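Sarkness Storage, Clindham depot
Monthly housekeeping and fire safety checklist, Unit 7
April

1. Exit routes clear to full width: PASS

2. Exit signs lit on mains and on battery: FAIL
Sign over the north door goes dark on battery test. Replace the pack and retest.

3. Extinguishers in place, pins and seals intact: PASS
Gauge on no. 21 reads at the low end of the green. Check again in May.

4. Fire doors close fully from any angle: FAIL
Door 2 stops short of the latch. Closer adjusted once already; order a new one from Cartwright.

5. Aisle floor free of trip hazards: PASS
Tape lifting at the corner by the pallet racking. Re-lay at next cleaning.

6. Metal bins and containers, surface condition: COMMENT
Scratches to the floor accepted as wear. Brown staining on inner walls to be wiped down and looked at again next month. Remove scraps from rims.
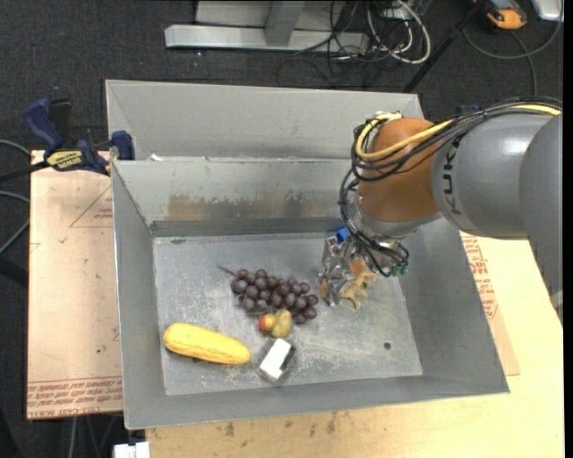 Item 6. Gray sheet-metal bin, stain along inner back wall.

7. Racking uprights and beam clips: PASS
Load notice on bay C faded. Reprint.

8. First aid box stocked and in date: FAIL
Eyewash expired, 2 bottles. Reorder under the Guvano account.

9. Ladders tagged and stored flat: PASS

10. Spill kit sealed and reachable: PASS
Lid label missing.

Failed items to be closed before the May check. Door 2 stays on the weekly walk list until the new closer is fitted.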